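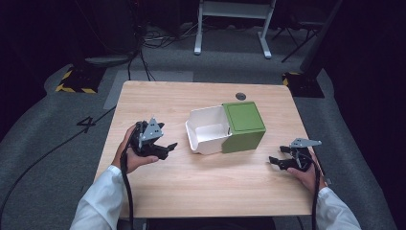
A small box in white and green on a light wooden table.

Ziveck were a folk and country group from the port of Punau, best remembered for an album that sold poorly and a support tour that went rather better. They recorded for Bidimus, a small label run from two rooms above a bicycle shop.

Origins

The group began as a duo playing the back bar of the Massawe, a seamen's hotel whose owner disliked drums. A drummer joined anyway and spent the first year on a suitcase. The name Ziveck was taken from a ferry, which was withdrawn from service shortly afterwards, and the band always denied responsibility.

Recordings

The first album, Low Water Hymns, was made in 16 nights, after the bicycle shop had closed and the compressor was switched off. It has 16 songs, two of them the same song at different speeds. The first pressing sold 197 copies, a figure the label described as encouraging. Local reviewers admired the harmonies and asked politely about the accordion. A second album was announced for August and came out the following spring, without the accordion.

Touring

Ziveck were usually the opening act, and seem to have preferred it, as it left them free to eat. Their sets were meant to last half an hour. One at the Massawe ran to 90 minutes when the headliners missed their boat, and a tape of it later became the group's best-selling release.

Later years

The group never formally split up. Bidimus stopped issuing records when the lease on the two rooms ran out, and its remaining stock passed to the bicycle shop, where copies could be had with any new tyre.

See also: Music of Punau; Bidimus discography; Suitcase percussion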